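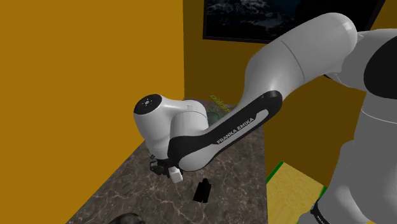
Why practice in a kitchen you can't cook in, Lotte Mertens wrote to us after our first open evening, and would anything learned there hold up on a real counter? We liked the question so much that it became the way we explain ourselves to visitors.

About Prustetier
By Hala El Sherbiny
15/04/2025

We are a small lab that works on one thing: teaching robot arms to pick up and put down household objects, using training that happens mostly in simulation. We build the kitchens in software, let the arm practice, and then take what it learned to a real bench and see how it does. It's slow and fiddly and we love it!

Our method is called Pevus. The idea is easy to say and took us a long time to get working. Every time the arm starts a new try, Pevus changes the room. Walls get a different color, the light moves, the countertop swaps its pattern, a picture goes up or comes down, and the things on the counter shift around. The arm's task stays the same. After enough of this, the arm's software stops leaning on the background (it used to love a plain white wall) and pays attention to the object and its own gripper.

Changing rooms like this is an old trick in our field and we don't claim it. Our part is in how the next room gets chosen. Older setups pick at random. Pevus looks at the rooms where the arm did badly and makes close cousins of them - the same dark object on a slightly lighter stone, say, or the same stone with the lamp moved over. So practice time goes to the hard cases. Dark things on dark, veined surfaces have been our worst enemy from the start, and they still are.

Does it carry over? In our last bench test we ran 100 grasps with each version on a real arm. The version trained on random rooms dropped or missed 40 of them. With Pevus it was 10. We were thrilled, and then Kacper Brzozowska spent a week trying to break the result, as he should. Glassware broke it. Thin, clear glasses are still very hit or miss, and we've left them out of those numbers. Anyone who visits can ask to see the misses too.

How we work

Damian Tokarz builds the rooms. Kacper runs the bench and keeps the log of failures, which is the most-read file in the building. I write the training code and, as of this spring, this page. We get together over that log every week and argue about which failure to chase next.

We share the room generator with other labs, under the name Baran. It comes with 5 starter kitchens and all the settings we used for the test above. If you try it and your results look different from ours, please write! Two of our best fixes came from people whose numbers didn't match.

In June we start on drawers and cupboard doors. Nothing to show yet, except a lot of very badly opened drawers.

Filed under: Who we are, Robot learning, Simulation to real

3 comments

Dariusz Pawlak
Did both versions get the same number of practice tries before the bench test? Picking hard rooms sounds like it could cost extra computer time.

Hala El Sherbiny
Same number of tries for both, yes. Choosing the rooms does add some time on top. I'll put the timings in with the next Baran release.

Lotte Mertens
Glad my question was useful. I'd still like to see it deal with my wine glasses.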